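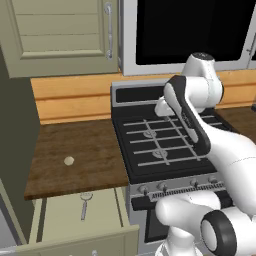

Figure 5.1. A simulated arm over a gas range. The drawer at left is open, with a slotted spatula inside.

Chapter 5
The Trouble with Chores

Ask a roomful of engineers when a machine will cook dinner and you will get a date. Ask again a few years later and you will get a different date, delivered with the same confidence. Meanwhile dinner is still being cooked by whoever got home first.

Chapter 4 dealt with factories, where the part arrives in the same spot every time and the floor is bolted, painted, and fenced to suit the robot. Kitchens were laid out by people who wanted somewhere to put the toaster. A drawer may be open or shut. The spatula may be in it, or in the sink, or in the hand of a child. To a person this is barely worth mentioning. To a planner it is most of the problem.

Consider a chore we will return to throughout the chapter: take a spatula out of a drawer, set it beside the stove, and close the drawer. The Pilon task list, which we use for the exercises, splits this into 20 steps, and students usually find a few more on their first attempt. Where is the handle? How wide must the fingers open? What should the elbow be doing while the hand is busy? A cook has never once asked what her elbow was doing.

Most of this work now begins in simulation, where dropped plates cost nothing and the gas is never on. In the Sulell trials discussed in Section 5.3, an arm practiced the drawer chore 810 times in a rendered kitchen before it was allowed near a real one. It did very well in the first kitchen. In the second it met a drawer that stuck.
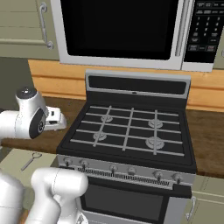

Figure 5.2. The same simulated kitchen, with the gripper to the left of the cooktop. Note the six knobs and the microwave keypad.

Appliances raise a further difficulty. A stove knob must be gripped, turned, and released at the right point, and its neighbors look exactly like it. A keypad asks for a fingertip, and many robots don't have one. Section 5.4 compares two answers: Llorente's, which is to teach the arm about knobs, and Miderier's, which is to sell you a stove without any.

So, can machines do the chores yet? Some of them, slowly, in kitchens they have met before. Before reading on, pick one chore you did this morning and write down every step. Keep the list, as you will need it for Exercise 5.2.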